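Plurcombe's 'no-dust' cleaning deal leaves tenants asking what they are paying for

Tenants in Plurcombe are being asked to pay more for the cleaning of their stairwells and shared rooms under a contract that promises, in its own words, "a dust-free standard in all common areas". Several of them would like to know who is going to check.

The new contract was taken on in August by Mackay, the managing agent for 11 blocks on the north side of the town. It replaces an arrangement under which two part-time cleaners swept and mopped on set mornings. The work now goes to Kitico, a cleaning firm based in Pornport, and the yearly service charge for each flat rises by £164.

That is a fair sum for people who, in many cases, were quite content with the mop.

Mackay sent a four-page leaflet to every household explaining the change. It talks of "smart schedules" and "surface health", and says residents will "feel the difference from day one". It does not say how often the shelves in the laundry rooms will be wiped, which was the main complaint at the last residents' meeting, or what happens if they aren't. 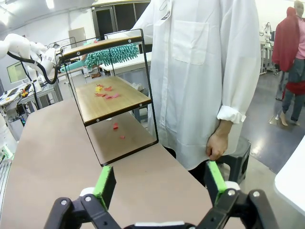
A teal chenille duster behind a small two-tier shelf unit, with scraps of coloured paper on the lower shelf.

Kanokwan Wattanapong has lived in one of the blocks for 20 years and has read the leaflet more closely than most. She said she had gone through it with a pen, underlining anything that sounded like a promise.

"There are a lot of nice words and hardly any jobs," she said. "The old sheet on the noticeboard said stairs, bins, windows, and gave the days. You could look at it and look at the stairs. With this one I don't know what I'm supposed to be looking at."

She has asked Mackay for the full contract. She was sent a second copy of the leaflet.

The claim that has drawn most attention is a line on the third page, which says the new methods remove "up to 200 times more dust" than ordinary cleaning. The leaflet gives no source for this. It does not say what counts as ordinary cleaning, what sort of dust was used, or over what length of time the comparison was made. "Up to" is also doing a good deal of work in that sentence. A method that removed exactly as much dust as the old one would still fit inside it.

Asked where the figure came from, Mackay passed the question to Kitico. Kitico replied that it was "based on internal testing carried out under controlled conditions" and that the results were not for general release. A request to see a summary had not been answered by the time this item was written.

None of this means the firm does poor work. Cleaning companies, like most companies, are fond of a big number, and a daft leaflet can come from people who clean a staircase perfectly well. But tenants are being asked to pay the higher charge from the start, with nothing set down that would let them say, a few months on, whether they had been given what they paid for.

There is also the matter of what "dust-free" could possibly mean in a block of flats. Dust comes in on shoes and coats, drifts down from lofts and blows under the front door every time someone goes out for milk. A shelf that is wiped in the morning will have a little on it by bedtime. Anyone who has ever owned a bookcase knows this. 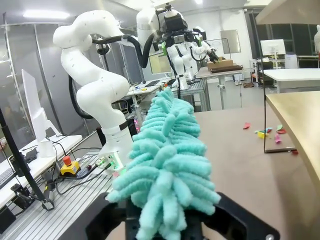

A standard that can't be met is no more use to a tenant than one that isn't written down. If a shared room is found grubby, the agent can say that no room is ever wholly free of dust. If it is found clean, the leaflet can take the credit. What people in the blocks seem to want is duller: a list of tasks, how often each is done, and the name of someone to ring.

The old sheet had all three, though it was not perfect. Residents on the upper floors had long grumbled that the top landing was skipped in wet weather, and the cleaners' cupboard in one block was out of use for most of last winter after a pipe burst above it. Mackay says it received "a steady number of complaints" under the previous arrangement, but did not say how many, or whether they were about cleaning or about something else.

The agent also says residents were consulted. That appears to rest on a short survey pushed through letterboxes in the spring, which asked people whether they would like their building to be cleaner. It did not mention a price. It would be an odd household that ticked "no".

In a written statement, Mackay said: "We are confident that the new service represents excellent value. Residents will see visible improvements across all common areas, and we will be reviewing performance on a regular basis."

It did not say how regular, or whether the reviews would be shown to the people paying for them. A follow-up question on that point brought back the same statement with the first sentence removed.

The two former cleaners were offered interviews with Kitico. One is understood to have taken a post in Pornport, and the other has gone to work at a school. The hours set aside for each block under the new contract have not been given out, so it is not possible to say whether more cleaning is being bought or only dearer cleaning – a point that was put to both firms and that neither took up.

Some residents are willing to wait and see. A few said that the hallways already smelled fresher, although one of them added that the front doors had been propped open all week for a furniture delivery. Others have said they will hold back the extra £164 until they see a proper list of tasks. Anyone thinking of doing the same should read their lease first, as most leases treat an unpaid service charge as a debt whatever the quarrel behind it, and late fees can be added.

A safer course is to put the complaint in writing and keep a record. Tenants can also ask the agent for a summary of the costs behind the charge, and are usually entitled to look at the receipts and invoices.

Ms Wattanapong has started a record of her own. She walks down the stairs at eight each morning in any case, she said, and it is no trouble to write down what she sees. She has asked neighbours in the other blocks to do the same and to use the same headings as the old noticeboard sheet, so that the notes can be laid side by side.

"If it's cleaner, I'll say it's cleaner," she said. "I'd like to be able to say by how much, and it won't be 200 times."

Mackay has said that it will hold a drop-in session for residents at its Plurcombe office at 6pm, on an evening still to be fixed. Questions can be sent in ahead of the meeting, though the agent asks that they be kept to one per household.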